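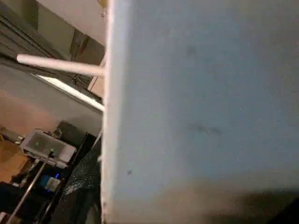 Marks on a pale panel.

Removing scuffs from a painted panel

1. Wipe off the dust with a dry cloth.
2. Mix a teaspoon of dish soap into a quart of warm water.
3. Dampen a sponge, wring it out well and rub each mark in small circles. Light pressure is enough.
4. If a smudge stays, go over it with 400 grit paper, used wet, then touch up the paint.
5. Wipe the narrow edges last and dry everything with a towel.

Let touch-up paint sit for 40 minutes before you handle the panel.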